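# Hand-held gripper purchase, Anmont site – gallery and planning notes

Dated 5 March 2018. Prepared by Shirley Ashworth for the June equipment order.

The Anmont budget covers 17 hand-held grippers, plus spare fingers and mounting hardware. Omel and Mkhize both submitted quotes. Cheng-en Hung compared them on unit price, lead time and the cost of parts that wear, and his figures are used below. Bedroom work is budgeted separately from kitchen work – fabric items need longer sessions and more frequent finger changes.

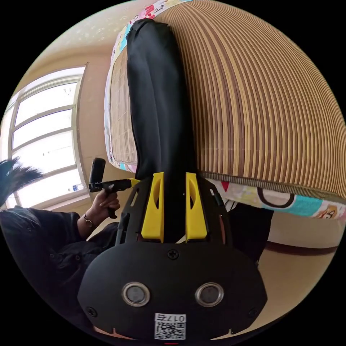
Fingers are the main recurring cost. Omel sells them in pairs; Mkhize sells them only as a set with the finger frame, and that raises the replacement price by nearly 5 percent over a year of use. We have assumed two spare pairs per unit in either case.

**Bedroom, soft items.** Yellow fingers on a black gripper, with a black fabric item lying lengthwise on a woven summer mat. Budget line: fingers, cables, operator hours.

**Labeling.** Each unit carries a printed code on the base. The number must match the asset register before a unit is issued. Labels are charged to consumables.

**Open items before the order is placed:**

- Written confirmation from Omel that fingers can be reordered singly after the warranty period
- Shipping cost to Pustmont, if the second site is approved
- Storage cases – Mkhize includes them, Omel does not
- A reserve of $1,000 for screws, cables and replacement labels

Quotes expire at the end of June. Corrections to the unit count go to Cheng-en Hung.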